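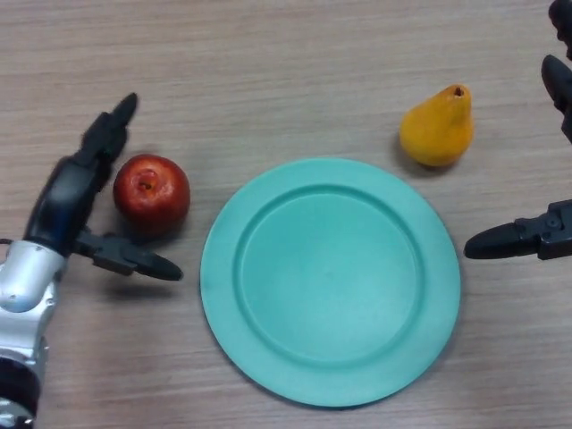 An apple, a plate and a pear on the table.

From: Asabe Etim
To: parish-hall-life list
Subject: Re: Lent lunches and the harvest question

Dear all,

Thank you to those who wrote back to Aldo's message. I have put my replies under his points and kept the parts that still need an answer. If you want his full message it went out on the list in February.

Aldo Bortolotti wrote:

> I would like us to settle the Lent lunches before the rota is printed.
> Last year we served soup and bread after the midweek service and asked
> for a donation. The soup ran out twice. I suggest we either cook more or
> start later, when the people who come only for the service have gone
> home, though I don't much like the second idea.

I don't like it either. People who come only for the service may be the ones who would stay if somebody asked them. I would keep the start at 12.30 and make another pan. The big pan lives in the vestry cupboard, behind the Christmas banners, and there is a lid for it somewhere. Please don't use the one with the loose handle.

We had 39 at the fullest lunch last year. That was the week the school choir sang and several parents stayed on, so I would not plan every week on that number. The bread was fine and there was always some over.

> The other matter is where the money goes. We have always split it
> between the food bank and the hall roof. I have had two people ask me
> whether the whole lot could go to the food bank this time.

I am happy with that. The roof has its own appeal and the Lent lunches never brought in enough to make a difference to it. If anyone objects, please write to the list and not just to Aldo, so that we can all read it.

> Could we also have a short reading at each lunch? Five minutes at most,
> before the soup comes out.

Yes, but before people sit down would be better. Once they are sitting they talk, and the reader has to shout. I can do the first week. I still need names for the rest, and you can choose your own passage as long as you tell me what it is so two of us don't turn up with the same one.

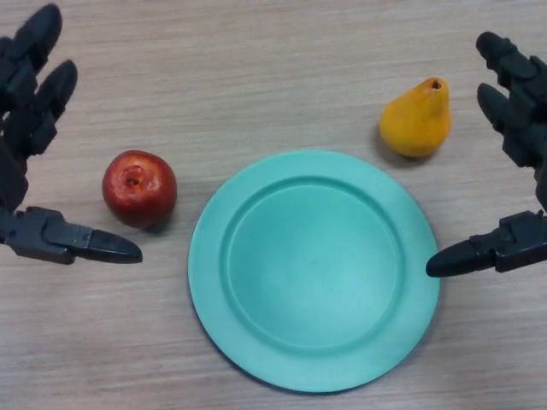
HALL BOOKINGS DURING LENT

Please check these against your own diaries.

The playgroup keeps its usual mornings and has agreed to be out by noon on lunch days. They will leave the tables up for us, which saves a job.

Bell ringers' practice is not affected.

The Bible study group has asked for the small room in the evenings, 7.30 to 9. The radiator in there is slow, so whoever opens up should put it on when they arrive and let people sit in their coats for a bit. The key is on the hook inside the kitchen door, on the green tag. Last month it went home in somebody's pocket and I had to borrow the vicar's.

The quiet afternoon before Holy Week will be in the church itself. There will be no music. We need two people to sit at the back and welcome anyone who comes in, and one to lock up at five.

THE HARVEST QUESTION

Aldo also raised this, and it is early, but I will pass it on.

> We gave out the harvest produce on the day last year and a lot of the
> fresh fruit was past its best by the time it reached anyone. Tins were
> no trouble. Should we ask for tins only?

I would be sorry to see the fruit and vegetables go. The children like bringing them up to the front, and people with allotments look forward to it. My suggestion is that we ask for both, and arrange two drivers to take the fresh things round straight after the service. The tins can wait in the porch until the food bank opens.

We said much the same in 2000, when I first helped with harvest, and the marrows still sat in the vestry for a fortnight. So the drivers need to be people who have said yes, with their names written down, well before the day.

Could we talk about it after the Easter meeting? There is no need to decide now.

OTHER THINGS

The palm crosses have been ordered. They come in a flat box and should not be stored near the boiler.

Flowers: none in church during Lent, as usual. The Easter lily list will go up at the back once Mothering Sunday is over. Please print your names clearly, including the name of the person you are remembering, as they are read out.

We are short of large-print service sheets. If you have taken one home, please bring it back.

Replies to the list by the end of the month, please, and to me if it is about keys.

Asabe 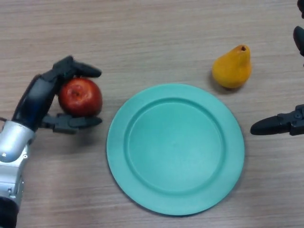
The round plate on the table.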